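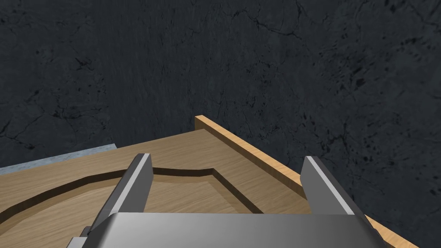

Wall-hung print displays are inspected before opening and again after any panel change, using form 492. The form covers the mounting surface, the fixings, the hanging hardware, the panels and frames themselves, and the floor space in front. It does not cover lighting circuits or the print kiosks, which have their own sheets. Surface condition is graded first, and the grade decides which fixings may be used. A dark stone face with thin black cracks branching across it, like the one behind the light brown board, goes down as Grade C on sight and takes no new anchors until each anchor point has been sounded. Painted drywall with no visible damage is Grade A. Brick, block and patched drywall are Grade B unless the inspector finds a reason to lower them.

Site: Drukthorpe Photo & Frame, Nimdale branch
Date of inspection: Sep 15, 2022
Inspector: Tharushi Jayasinghe
Accompanied by: Nimal Chowdhury, sales floor
Previous inspection: April, same form, two items left open
Results: P = pass, F = fail, R = repair and recheck, N/A = not applicable

SECTION 1. MOUNTING SURFACE

1.1 Surface graded and grade written on the bay label
P. Bays 1 to 5 Grade A, bay 6 Grade B. Label on bay 3 is fading and can be reprinted at the next change.

1.2 No bulging, flaking or soft areas within one hand width of any fixing
R. Bay 6, lower left. Paint lifts when pressed. Board underneath is sound. Scrape, fill and repaint before the hanging bracket goes back on.

1.3 Old anchor holes filled flush
F. Four open holes in bay 2 from the spring canvas layout. Open item from April, carried over. Filler is in the stock room.

1.4 No sign of moisture at the base of the wall
P. Meter reading normal in all bays.

1.5 Location of wiring and pipes marked on the bay plan
P. Plan matches the wall. The conduit added behind bay 4 is now shown.

SECTION 2. FIXINGS AND RAILS

2.1 Anchors match surface grade
P. Comment: bay 6 uses sleeve anchors in block. Correct type. Do not swap for the plastic plugs kept for bays 1 to 5, even for a small panel.

2.2 Rail screws tight, none missing, heads not stripped
R. Bay 1, second screw from the right turns freely. Rail unloaded during the inspection. Refit with a toggle one size up, then load test.

2.3 Rail level
P.

2.4 Load label present and readable
P. All rails labeled 300 lb total, evenly spread. Staff should read this as a limit on the whole rail. The limit for a single hook is 20 lb and is printed on the hook card.

2.5 Rail end stops fitted
F. Left stop missing in bay 5. A hook can be slid off the end by hand. Bay 5 to stay empty at that end until the stop is replaced. Drelta part, order code 2448.

SECTION 3. HANGING HARDWARE

3.1 Hooks seated fully in the rail channel
P.

3.2 Wire free of kinks and broken strands
R. One frame in bay 3 has two broken strands at the D-ring. Taken down. Rewire with new wire. Do not splice.

3.3 D-rings and sawtooth hangers fixed with the screws supplied
P. Comment: the wood hanger bars in bay 4 are closed by magnets alone. They hold the paper well enough, but the cord must be looped over the hook and never pinned straight to the wall. The April comment on this was not clear and has been reworded here.

3.4 Two hanging points on anything wider than the inspector's forearm
P. Canvas wraps in bay 2 all have two.

3.5 Security clips engaged on panels below shoulder height
R. Three clips open in bay 4. Closed during inspection. Morning staff to check these daily until the next visit.

SECTION 4. PANELS, FRAMES AND PRINTS

4.1 Edges free of splinters, staples and exposed nail points
F. Bay 2, canvas wrap, top right corner. Staple standing proud of the stretcher bar. Withdrawn from display and sent back to the workroom.

4.2 Wood panels flat, no splits along the grain
P. Check along the grain with the panel tilted toward the light. A split that reaches a hanger screw is a fail at any length.

4.3 Glazing intact and seated in the frame
P. Acrylic throughout. Glass is not permitted on open display at this branch.

4.4 Corner joints closed
P. One floating frame shows a hairline gap at the miter. No movement when twisted. Recheck next time.

4.5 Metal print edges deburred
N/A. No metal prints on display.

4.6 Sale signs fixed to the wall or rail and never to the product
R. Coupon card taped to a panel in bay 1. The tape had been run across the security clip. Moved to the rail holder.

SECTION 5. FLOOR AND ACCESS

5.1 Walkway in front of the wall clear
P.

5.2 Step stool locked away when not in use
F. Stool found unfolded beside bay 6. Second time this year. Nimal Chowdhury informed on the spot.

5.3 Panels waiting to be hung stored flat or in the rack
P. Rack full. No more panels to be brought out until some are hung — leaning them against the counter is not accepted.

5.4 Emergency exit sign visible above the tallest display
P.

OPEN ITEMS

1.3 Fill holes, bay 2. Assigned to Prasanna Selvanayagam.
2.2 Refit screw and load test, bay 1. Assigned to Prasanna Selvanayagam.
2.5 End stop, bay 5. Order placed by Anwara Seneviratne.
3.2 Rewire frame, bay 3. Workroom.
4.1 Reset staple and inspect the rest of the batch. Workroom.
5.2 Stool storage. Branch manager to confirm in writing.
1.2 Repaint, bay 6. No date given yet. Bracket stays off.

GENERAL COMMENTS

The load test in 2.2 is done with the test weights and not with stock. Hang the weights, wait ten minutes, check the screw line for movement, unload, and check again. Write both results on the back of the form.

If a customer asks to handle a display panel, staff take it down and hand it over at the counter.

Reviewed by: Nurhan Çetinkaya, district operations
Review note: accepted with open items. Send the end stop receipt with the next form.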